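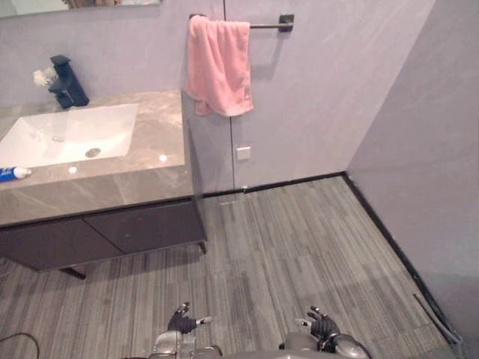

Bathroom set, Briddale showroom: inspection checklist with comments

Form 1541, second revision. Inspected 26 Sep 2022. Mark each line Pass, Query or Fail. A Query stays open until somebody has gone and looked.

1. Vanity: level and stable
Query. The supplier's sheet says the cabinet will take 200 kg on its legs. I would like to know who stood on it. Slim legs on a striped floor want checking with a spirit level, and last year's form has a tick here with no reading beside it.

2. Cabinet doors
Query. Two flat doors and no handles that I can see. Rornum call this a clean line. I call it fingermarks along the top edge by March. Check that both doors open with one damp hand.

3. Worktop
Pass, for looks. Grey marble pattern with paler veins. "Stain resistant" is the maker's word and I have not seen it tested. Leave nothing lying on its side on this top with the cap loose, toothpaste included.

4. Basin and waste
Query. Fill, leave, empty, look underneath with a torch. A dry cupboard on the day of inspection proves very little if the tap hasn't been run.

5. Tap
Query. Single lever, squared body. Hot water temperature to be taken at the spout and written down as a number. "Fine" is not a number.

6. Towel bar fixings
Query. The wall is panelled, so the question is what the screws have gone into. The order, ref. 1212, lists Griltevex panel anchors. An order is evidence of an order. Pull test needed at both brackets, with the towel off.

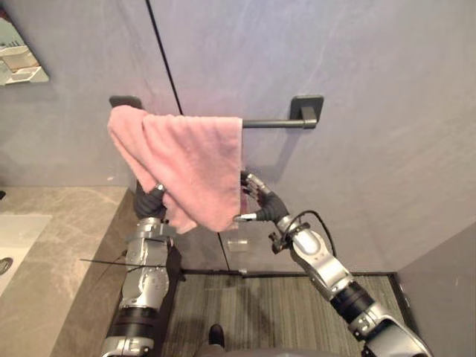
Item 6. Black bar, square brackets, pink towel hung unevenly towards the left bracket.

7. Towel hung flat and clear of the floor
Clear of the floor, yes. Flat, no. Fold it once, edges level, and keep it off the left bracket so the fixing can be inspected. The set guide says the towel "presents itself". It does not.

8. Glass partition
Query. Look for the safety mark and write down where it is. Run a gloved finger along the exposed edge. Clear glass with nothing at eye level gets walked into, whatever the brochure says about openness.

9. Items left on the vanity
Toothpaste and mug may stay if they stand back from the front edge. The white fluffy ornament behind the tap adds nothing and will hold dust and splashes.
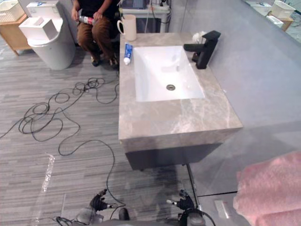

I would also take the mug off the corner before anyone wipes down, and put it back afterwards. The old form had a line for "general tidiness", passed 26 times running, and I have dropped it. Each object gets looked at or it doesn't.

10. Power near the set
Query. Power strips and their cords to be kept well away from any working basin. Record the distance with a tape.

11. Toilet
Query. Rock test at the base, lid of the cistern seated, nothing heavy stored on top.

Overall: not signed off. Items 4, 5, 6 and 8 first. The Moldovan range goes on the same form once these are closed.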